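Key Panel for the Entrance Hall, Turkanbridge
Project report, product design course
14 October 2024

1. Background

Our group was asked to find a small storage problem in a shared building and solve it with a low budget. We chose keys. In the student house at Turkanbridge, spare keys were kept in a drawer with tape, batteries and old receipts. Residents told us they often tried several keys before finding the right one. The aim was a fixed place by the door where a person could see which key was missing.

2. Requirements

The panel had to sit on the existing wall and stay out of the way of coats and bags. A key had to go on or off with one hand. The total cost could not be more than 400, including hooks, and the work had to be finished within 2 weeks. We also wanted plain colors so that a key would stand out against the background.

3. Choice of surface

We looked at a matte board from Sanel and a smoother one from Fonow. The matte board hid fingerprints better but picked up scratches when keys swung against it. The smoother one wiped clean with a dry cloth. In our rub test, a key was dragged over each sample 100 times, and the marks on the matte sample were easier to see. A glossy gray finish reflects a lot of light in a pale room, so it needs to be looked at from more than one side before choosing a position.
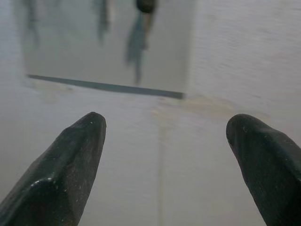 4. Hooks and layout

The hooks came from Chou. We first planned two rows, but keys on the upper row got in the way of the lower one. A single row was easier to use. Each hook has a white plate behind it – this gives the eye something to find even when nothing is hanging there. The spacing was set at 126 mm between centers on the drawing. 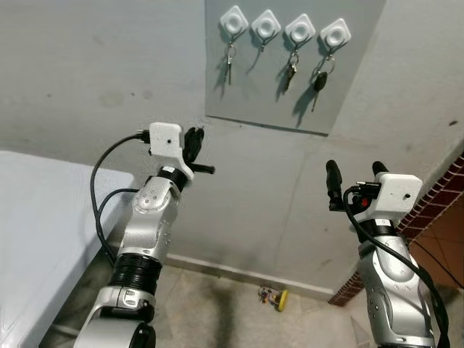
Figure 2. Gray panel with white hooks in a row, a silver key on the first hook from the left.

5. Results and further work

Residents started using the panel in September. Most keys were put back on a hook, though not always on the same one. Labels were left out of this version – we could not agree on names for the storage rooms. Large key rings are still a problem, as they can cover the plate. The next version should have a deeper hook and a small space for a printed number under each plate.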